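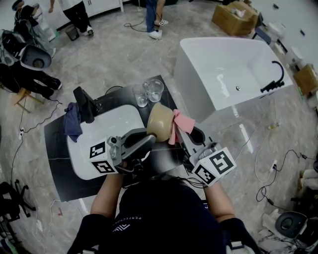
Figure 2. Drying a bowl with a cloth at the basin bench, Prelley showroom.

3.2 The bench, the basin and the cloth

It is easy to forget, when one writes about washing up, how much of the work is really a matter of holding things. Our earlier section dealt with water and with the way people judge that a dish is clean. In this part of the paper we would like to linger over the drying, a stage that household studies have tended to pass by in a sentence or two, and that our own first visits to the Prelley showroom also passed by, we are a little ashamed to say.

The bowl in Figure 2 is a good place to begin. It has been tipped on its side, and a pink cloth lies over one rim and hangs down. We came to call this the tilted hold, and it turned up so often in our notes that we gave it its own code. A bowl that stands flat on the bench offers its inside readily enough, but the outside and the foot stay out of reach until it is lifted or turned. Tilting is a sort of halfway house. The bench still carries some of the weight, the rim is free, and the cloth can be passed from the inside to the outside without the bowl being put down and picked up again. Readers who dry dishes at home will very likely know the movement well, though they may never have had cause to think about it.

Of the 89 drying episodes we coded, 19 began with the tilted hold and stayed with it until the bowl was set down. The others moved between holds, some of them several times, and we return to those in Section 4. We had expected the cloth to be bunched up and pushed into the bowl, as one does with a drinking glass, and were rather charmed to find how often it was simply laid over the rim first and gathered up afterwards.

The colour of the bench turned out to matter more than we had planned for. The top at Prelley is black, and against it a tan bowl and a pink cloth are easy to tell apart, even when one is partly hidden by the other. The dark blue cloth, which in Figure 2 is crumpled over the left edge of the white basin, was a different story. Once it was put down on the bench itself it tended to melt into the background, and two of our coders disagreed about where its corners were often enough that we settled the matter by joint viewing. In the second round, at the Karker site, we kept to lighter cloths.

We should also say something about the basin as a piece of furniture. It is large, white and rounded, and it sits up on the tabletop, so its edge becomes a kind of rail. Cloths get hung there. People in the interviews spoke fondly of this habit, and one described the edge of the basin as "the spot where the cloth lives", a phrase we have borrowed for our own coding sheet. The spot matters because a cloth with a settled home is picked up again without searching, and a cloth without one wanders along the bench until it is under something.

Glassware was treated quite differently. The two clear vessels toward the far edge of the bench in Figure 2, a small tumbler and a measuring jug with a handle, each hold a little water, and vessels of this sort were left out of the drying count altogether. We thought for a while about including them. In the end the handle of the jug raised so many questions of its own that it seemed kinder to the reader to save it for a separate study.

Lastly, a word on the setting. A showroom is neither a kitchen nor a bathroom, and at Prelley it is cheerfully both, with a freestanding bathtub just beyond the bench and cardboard boxes behind it. People walk past while the drying goes on. We had worried that such surroundings would make for stiff, careful behaviour, and in the first few minutes of a visit they sometimes did. After that the talk loosened, the cloths began to travel, and the episodes came to look a good deal like those recorded by the Staniforth group in family kitchens, whose coding scheme we have followed wherever we could. The main difference was in pace. Drying at the showroom bench was slower, and the pauses between one item and the next were longer, a point we take up again when we compare the two sites in Table 4.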